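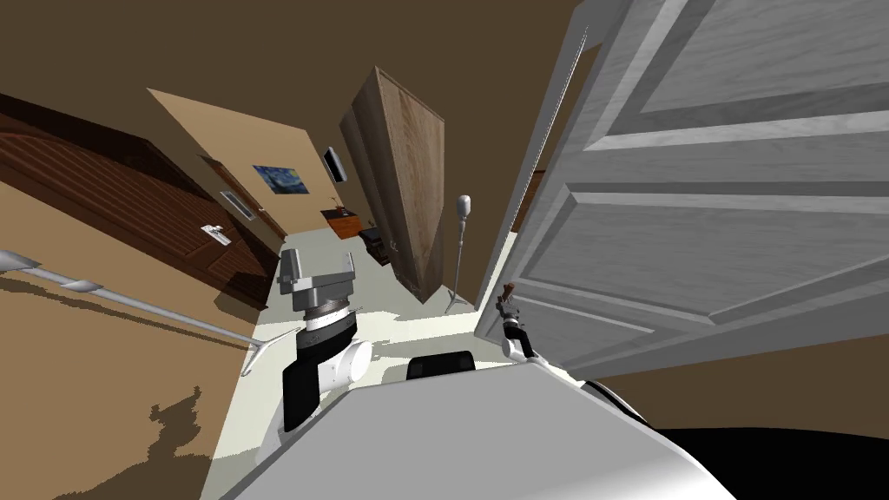
gomell70 replied:
so who signs off on the runs now?? at our place they put the door tasks on auto scoring in November and review went from a full shift to whoever is free. Not saying its bad. Just saying ask before it lands on you

solveig_s wrote:
Thats pretty much why I started the thread. I'm at Wodbridge, sim side, hallway and bedroom sets. We used to drive every episode by hand. Now the policy runs overnight and we get a queue in the morning – 284 today. White door open, right gripper down by the lower edge of it, next one. Same hallway, same floor lamp, all day.

My wrists are better. My head is not.
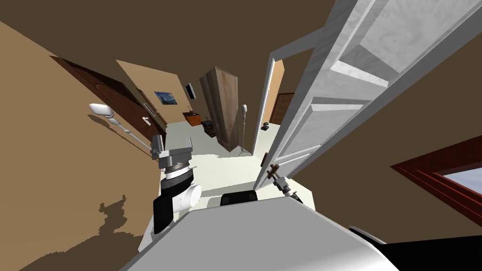 kvam_nights replied:
Disagree with most of this. I drove by hand for two years and the overnight runs are the best thing that happened to my shift. Home on time. If the queue is dull ask for a rotation, they gave us one.

solveig_s wrote:
Asked. Rotation is "under discussion". Also pay bands are still written for operators and we're reviewers now, so no idea where that leaves anybody. Solveig Sandberg on the staff list if someone from Drendari wants to compare contracts, DM is fine

gomell70 replied:
@kvam_nights good for you but you had 70 people and a union rep. we had a slide deck

kvam_nights replied:
fair. The rep did help

gomell70 replied:
wrist cam clips are the worst part imo. you get fingers and whatever is between them and have to call it in a few seconds 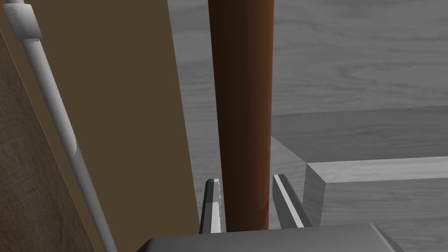 So-ying Lam
Review lead, Drendari
Posts: 1388

Compared notes with Solveig already, will keep it general. We cap the queue at 705 a week per person and anything from the wrist view gets a second reviewer. Open fingers either side of a pole, is that before the grasp or after letting go? You cant tell from one still so dont make people guess – let them pull the whole run. Took some arguing but we got that in writing. Pay bands no, still open here too.

gomell70 replied:
705 a WEEK? can you send me the wording

So-ying Lam replied:
sent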